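Simulated demonstration gathering

Simulated demonstration gathering is the practice of recording examples of a robot task inside a computer-made world, so that a learning system can later copy the behaviour. The examples are called demonstrations, or episodes when they are stored.
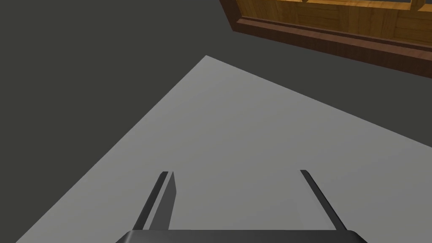 Overview

A learning system that controls a robot arm needs many pairs of observation and action. The observation is usually a picture from one or more virtual cameras, together with the joint positions of the arm. The action is the movement which the operator, or a written program, asked for at the same moment. When enough pairs are collected, the system is trained to give a similar action for a similar observation. This way of learning is known as imitation learning or behaviour cloning.

In simulation the world is drawn by a rendering program and moved by a physics program. The work can be done at an ordinary desk, and the same starting position can be loaded again as many times as the operator wishes. A broken object costs nothing. On the other hand, contact between surfaces is only calculated, and small errors in friction or weight can teach the system a habit that fails on a real machine.

Camera placement

Two kinds of view are common. A fixed camera sees the whole work area from one place. A wrist camera is attached close to the gripper and travels with it, so the fingers stay in almost the same part of the picture while the surroundings change. The wrist view is useful in the last part of a grasp, when the distance between finger and object matters most. It is less useful during the approach, as the target may be outside the view. For this reason many sets contain both views, recorded at the same time steps.

Views with nothing between the fingers are also kept. They belong to the search and approach phases, and a set which contains only the moment of grasping gives the system no guidance on how to arrive there.

Methods

Teleoperation. A person steers the virtual arm with a hand controller, a keyboard or a small copy of the arm. The movements are natural but uneven, and two operators seldom solve the task in the same way.

Scripted control. A program knows the exact position of every object and calculates the path. Scripted episodes are clean and cheap, yet they show very little correction of mistakes.

Mixed gathering. A trained system performs the task and a person takes over when it goes wrong. The corrections are added to the set, and the training is repeated.

Variation

If every episode begins in the same way, the system learns the starting position and little else. It is therefore usual to change the position of objects, the colour of surfaces, the direction of light and the height of the camera. Furniture or boxes that have no part in the task may be put in the background, so that the system learns to ignore them. Too much variation in a small set can be harmful – the system then sees each situation only once or twice.

The Hashmi set

A small and well documented case is the Hashmi set, prepared at the Clukach workshop in Uvstead and released on 29 Mar 2019. It was planned by Zubaida Warraich, who wrote the task descriptions, and Tyyne Niskanen, who built the recording tool, named Hustel. The set has 600 episodes divided over 15 tasks, all performed by teleoperation with a parallel gripper.

During checking, 233 further episodes were removed. Most of them had long pauses at the beginning, where the operator was reading the task description while the recording was already running. Warraich argued in the notes to the release that such pauses teach a system to stand still. Niskanen later changed Hustel so that recording begins with the first movement of the arm, and this version was made public in April.

The notes also describe a disagreement about failed attempts. The release keeps an attempt if the operator recovered within 3 tries, and leaves out the others. Some later users found this rule too strict, and asked for the failed episodes as a separate file.

Checking and storage

Each episode is normally played back once before it is accepted. The checker looks for missing pictures, jumps in the joint positions and a wrong task label. Pictures take up most of the storage, and are often reduced in size. The settings of the simulator should be stored beside the episodes – without them it is difficult to produce the same conditions again, even with the same program.

Limitations

Rendered surfaces are often more even than real ones, and shadows may be weak or missing. A system trained only on such pictures can lose accuracy when it meets a scratched table or a bright window. A common remedy is to add a smaller number of real episodes at the end of training. How many are needed depends on the task, and no general rule is agreed.

See also

Behaviour cloning
Domain randomisation
Parallel gripper
Teleoperation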